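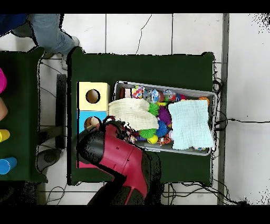 Equipment Manager (part-time), Burima Ice Hockey Club

Where: Graltari Ice Rink, plus whichever coach park the away bus breaks down in
Hours: part-time, evenings and weekends, heavier in season
Starts: August, when the ice goes back in
Reports to: Abenezer Tilahun, head coach
Closing date: 16 Jun 2019

Burima play semi-professional ice hockey in front of a loyal crowd and a scoreboard that has its own views on the score. We are looking for an equipment manager to join us before pre-season training. Our last one has left to work indoors, by which he meant somewhere with heating, and we wish him well.

If you have followed the club at all you will know that last season was mixed. We began it brilliantly, went to Worken over Christmas, and were never quite the same again. Part of the trouble was injuries. Part of it was arriving at Worken with the wrong bag of practice jerseys and playing the warm-up dressed as a different age group. The head coach would like to see less of this, and that is where you come in.

What the job is

You will look after everything the senior team wears, hits things with or drinks from. On a home night that means being at the rink well before the players, setting out the dressing room, sharpening skates, checking helmets and visors, filling bottles and making sure there is tape. There is never enough tape. You may order as much as you like and there will still be a defenceman at your elbow asking whether you have any in white.

During the game you will be on the bench. You will open the door for players coming off, hand over sticks when the old ones snap, and fix whatever can be fixed in the time between a whistle and a face-off. A loose helmet screw is the usual thing. A blade that has come out of its holder is the less usual thing and tends to happen when we are already a man short. You should be able to deal with both while being shouted at, mostly by people who are not shouting at you in particular.

Afterwards comes the washing. We mention it here, in plain sight, after an earlier applicant said he had assumed somebody else did it. The kit has to be washed, dried and hung before anyone goes home, and the gloves and skates have to go on the drying racks properly, with the insoles out. The smell is considerable. People do get used to it, though their families take longer.

Away games mean loading the bus, unloading the bus, doing all of the above in a room half the size, and loading the bus again. You will have a key to the stick locker and you will be expected to guard it. Our forwards are decent men but they regard a stick as something that grows back.

Between games you will keep the stock list up to date, order spares, deal with warranty returns and stay on speaking terms with the rink staff at Graltari, who control the hot water. We use a stock and ordering system called Sisay. It works well as long as every item is entered when it goes out and again when it comes back, and as long as you do not press the button marked Archive. Training will be given, including on the button.

What we need from you

You must be able to sharpen a pair of skates to a player's own preferred hollow, and do it the same way every time. If you can do this already, please say so in the first line of your application and we will read the rest with great affection. If you cannot, but you are good with your hands and have worked around machinery, we would still like to hear from you. The coach is willing to have someone trained over the summer if they are otherwise right for us.

You need a full driving licence and to be comfortable in a long-wheelbase van. The van is not a difficult vehicle. It does not care for second gear.

You should be able to lift and carry a full goalie bag up the back stairs. The lift at Graltari exists and has a button, and we will leave it there.

We need someone discreet. The equipment room is where players go to complain about ice time, the power play, one another and the coach, and what gets said in there ought to stay in there. You will also be among the first to know when somebody is carrying a knock, as they will ask you for extra padding and tell you it is for comfort. In that case you must tell the physio. They will sulk for a day and then want their skates done.

A knowledge of hockey is useful but we don't need you to have played. We have plenty of people who can explain how they would have scored. We would much sooner have somebody who notices that the spare visors are running low.

What we can offer

The pay is a match fee plus an hourly rate for training nights and stock work, which together came to nearly £3,000 last season. This is a job for somebody with another job, or a pension, or a very understanding household. Travel and meals on away trips are covered. The meal is chosen by the captain, so it is chicken.

You will also get 2 season tickets to give to friends or relations (you won't be needing a seat yourself), a club jacket that fits after a fashion, and your name in the match programme, spelled correctly if you check it with the printers.

There is a decent workshop. The sharpening machine was serviced in the spring, there is a proper bench and a good light over it, and the kettle is yours to rule as you see fit. The radio is stuck on one station. Opinions in the team about the station vary.

The hours, since everyone asks

Training is in the late evening, when the figure skaters and the public sessions have finished with the ice and the hire is cheaper. You can expect to lock up well after most people you know are in bed. The season runs to 40 games including cups and friendlies, and we would expect you at all the home ones and most of the away ones. We can find cover for weddings, funerals and the occasional holiday, given notice. We cannot find cover for a derby. Please look at the fixture list before you agree to be anyone's best man.

There is a trial period covering the first seven games. It works in both directions. If you decide by the end of it that you would rather spend your winter somewhere drier, you will be thanked and paid, and may keep the jacket.

How to apply

Send a letter of no more than a page, with a short CV, to Abenezer Tilahun at the club office, Graltari Ice Rink, or hand it in at skate hire and ask them to put it in his pigeonhole. Ask them twice. Tell us what you have mended lately and whether it stayed mended. We are less interested in how passionate you are, as passion is well covered by the crowd behind the away bench.

Please give the name of somebody who has worked with you and can be rung in the daytime. If you have any unspent convictions, say so in your letter. The club also runs junior sides out of the same dressing rooms, so the person we appoint will need a DBS check, which we will arrange and pay for.

Shortlisted applicants will be asked to the rink for a chat with the coach and a practical session. You will be given a blunt pair of skates, a helmet with something wrong with it and a reasonable amount of time. Bring a warm coat and your own gloves. Tea is provided, and the milk has generally been bought that day.

Applications that arrive after the closing date will be kept for the next time the job comes up, which we hope will be years away. We will reply to everybody, although if the office printer is in one of its moods the reply may be handwritten.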